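The Long Table at Ostidum - A Gallery

Home > Workshop Notes > Galleries

Hello and welcome, and thank you for stopping in! Our long table has been part of the shared workroom at Ostidum for two years now, and in all that time I never got around to giving it a page of its own, even though it is the first thing visitors run a hand across and the thing I get the most mail about. People want to know what we put on it (very little), how we keep it so pale (with some fussing) and whether we would sell it (no, but it's kind of you to ask).

So I have put together a small gallery, with a few notes to go along with it. I meant to write only a line or two for each part and have gone on longer than that, as anybody who has stood next to me at the coffee pot will have expected.

Where it came from

The boards came to us by way of Arumugam, the lumber yard out past the rail crossing, where they had been resting in a back shed for longer than the people at the counter could remember. They were gray and dusty on the outside and not much to look at. I bought them on a Saturday sort of impulse, the kind where you have gone in for a box of screws and come home with the car sitting low on its wheels. The finished top is 58 inches long, a bit shorter than I had wanted, but one end had a split in it and I would rather have a sound table than a long one. We still call it the long table. The other one is shorter.

How it was finished

We sanded it by hand for most of April, in the evenings, with the big doors open and the radio on. After that came two thin coats of a matte finish, with 24 hours in between. I was very tempted to cheat on the waiting and I am glad I didn't - the first table I ever made stayed tacky all summer, and I can still remember peeling a newspaper off it, headline and all.

We talked for a good while about adding a stain. There was a strong feeling in favor of something darker and more dignified, and I understand it, because a dark table hides a great deal. But the room faces north and gets gloomy by late afternoon, and a pale top makes the whole place feel brighter and friendlier. I have never been sorry about it, even on the days when somebody sets down a coffee mug without a coaster.

What happens on it

All sorts of things! The Randia sewing circle spreads out its patterns here, the seedling swap takes it over in spring, and in between there is always a clock or a lamp or a chair leg that needs somewhere to lie while the glue sets. We put down a blanket for anything heavy and a sheet of brown paper for anything messy, and at the end of the evening everything comes off and the top gets a wipe with a soft cloth, barely damp, going along the grain.

The pictures

The top, up close
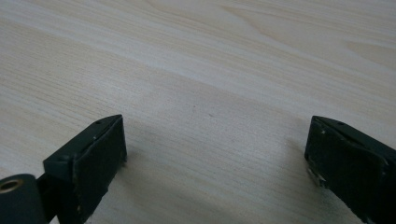

Pale blond wood, nearly cream, with fine grain running on a slant and those lovely long streaks of beige. My favorite part is the pair of broad curves toward the upper right, like big slow arcs, near where the surface picks up a soft sheen. And yes, there are two tiny dark specks on it, so whoever is on cloth duty next is welcome to find out whether they are crumbs or keepers.

If you would like to try a pale finish

Practice on an offcut first, and look at it in the morning and again under the lamps, as the color shifts more than you would think. Take your time with the last sanding and vacuum well before you open the can. For the everyday care we use the plain soap flakes from Prilerau, a small spoonful in a bowl of warm water, and wring the cloth out until you think you have overdone it, and then wring it once more.

Come and see it

The workroom is open most afternoons until six, and the kettle is generally on. Bring whatever you are working on and pull up a stool. Coasters are in the tin by the door.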